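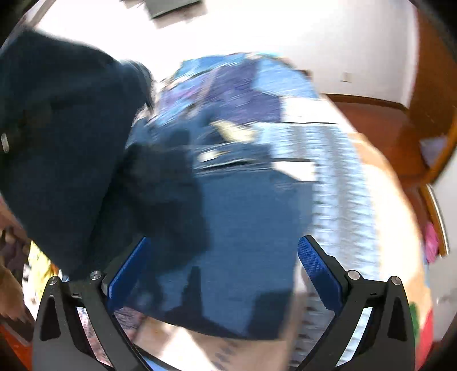

Recording with the Stellmont hand gripper: frequently asked questions

Most tasks on our list are ordinary housework, and the largest group at the moment is laundry and other cloth work. You hold the gripper, do the job with it, and the recording becomes one demonstration for the robot to learn from. Cloth is harder than boxes or cups. A piece of blue fabric hanging by the two padded fingers swings and folds over on itself, and when it moves fast it blurs, so most of the questions we get are about speed and grip.

How fast should I move?
About half your normal speed. Short blurred stretches are fine and we keep them. If the cloth is a blur from start to finish, please record the task again.

How many demonstrations make a set?
A full set is 220 demonstrations of the same task. You can spread them over several days. We ask for no more than 20 in one sitting, as people get sloppy when their wrist is tired.

Can I use my free hand?
Yes, if the task sheet says "assisted". You may steady or straighten the cloth, but the gripper has to do the picking up and the putting down. On sheets marked "gripper only", keep your other hand away from the work.

Do I have to clear the room first?
No. Open doors, other clothes and things on the floor can stay where they are. Please do put away mail, screens and family photos.

The fabric keeps slipping out. What am I doing wrong?
Usually the fingers are closing on a single thin edge. Take a deeper pinch, or go for a seam. If that doesn't help, wipe the pads with a damp cloth and let them dry. Lint builds up on them quickly.

Should I throw out a demonstration where I dropped something?
Keep it if you picked the item up again and finished. Delete it if you stopped halfway.

What is the difference between this and remote control?
With remote control, an operator at our Bresatow site drives the robot's arms from a desk. It is slower – a shirt takes around 4 minutes – but the robot's own joints are recorded. Hand gripper work needs no robot in the house. We use both, and you can sign up for either one.

Who checks my recordings?
Baoshan Cheng reviews cloth tasks and Selma Nikolovski reviews everything else. Expect a reply within two working days. Rejected recordings come back with a short note.

Last updated November 18, 2020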